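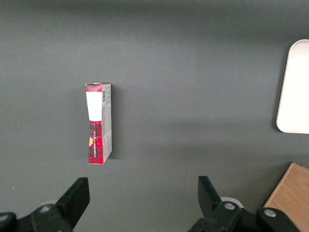
## Getting the basketball corner of the house ready for the season

We are a college basketball household, and every year I tell myself I'll sort out the gear well before December, when the games come thick and fast and there's no time for anything except laundry and chili. This year I made a start on 4th August, which my family thought was a bit much, but I had a lovely afternoon of it! These are the things that have worked for us.

### Balls that have gone flat

A ball that sat in the garage all winter usually just wants air. Put a drop of water or a little glycerin on the needle before you push it in (please don't force a dry needle, I ruined a good Flunder ball that way) and pump slowly. Hold the ball at about forehead height and let it drop on a hard floor. It should come back up to somewhere near your waist.

If it goes soft again overnight, brush soapy water around the valve and watch for bubbles. Sometimes wiggling the needle and re-seating the valve will do it, and sometimes the ball is simply finished and can go to the dog.

### Cleaning the leather ones

- Wipe with a soft cloth, barely damp.
- Use a tiny bit of mild soap on the grubby patches only.
- Dry at room temperature, away from the heater and out of the sun.
- Never soak it, and never, ever put it in the dishwasher. Somebody in this house did.

### Jerseys

Turn them inside out, wash cold, and hang them up. The dryer is what makes the numbers crack and peel. My old number 44 from the Lurstead rec league has been through the wash more times than I'd like to admit and it still looks respectable, a little faded under the arms maybe. For the smell, half a cup of white vinegar in a basin of cool water, 2 hours of soaking, then wash as usual.

### Ticket stubs and programs

I had 138 of these loose in a kitchen drawer, mixed in with the rubber bands. They now live in acid-free sleeves, sorted by season, and I pencil the score on a slip of paper tucked in behind, so there's no ink on the ticket itself. Keep them flat and out of the basement if yours gets damp like ours does.

### The driveway hoop

Swap the net when the loops start to fray. Nylon is kinder to little fingers than chain. Check the bolts on the backboard while you're up the ladder, and if your base is the kind you fill with sand, top it up, as it does settle over the year. Ours takes far more than you'd think, so buy one extra bag and leave the receipt somewhere you'll find it.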